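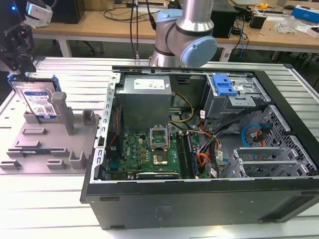 Tower on the slotted bench, side panel off, 3.5-inch drive in the grey tray at left. CPU socket open and empty.

Workshop notebook – September, entry begun 9:40 a.m.
Desktop recovery, Drernville bench
Entry by B. Millet

Unit 19 of the Drernville lot was opened this morning. The lot comprises 94 desktop towers received from the Zeston offices, of which 60 are to be returned to service and the remainder stripped for parts. Unit 19 is assigned to the second group. The board bears a DELL marking. No processor was present in the socket and the retention bracket was up. The intake sheet makes no mention of a processor, and Josée Gosselin has been asked to check whether one was logged separately under the Jacquet order.

Power supply: still mounted. The output rating is to be copied from the label to the parts register before removal, as was not done for unit 17.

Memory: modules still in their slots. To be removed, bagged individually and tested on the reference board. Do not mix with the bag marked "Bundura", which holds untested stock.

Cabling: the main bundle carries two small white tags. Leave these on. Định Trình wishes to compare them with the tags from the earlier units before any are discarded. The red and the blue SATA cables are to be kept as a pair and coiled loosely – several from the last batch were creased at the connector.

Drive cage: the blue latch is to stay with the cage. Spare latches remain on order and none should be taken from complete cages.

Hard drive: to be held in the tray, upright, until the serial number has been entered by one person and read back by another. The wiping procedure is unchanged. Drives without a signed sheet shall not leave the room.

Chassis: steel to the metals bin once the expansion brackets have been taken off. Shelf label for recovered parts is 288.

Open points
Processor for unit 19 – J. Gosselin.
Cable tags – Định Trình.
Revised intake sheet, with a separate line for the processor – Clotilde Charpentier has the draft.

11:15 a.m. Read and initialed, C. Perrin. Please use the full unit number on bags from now on.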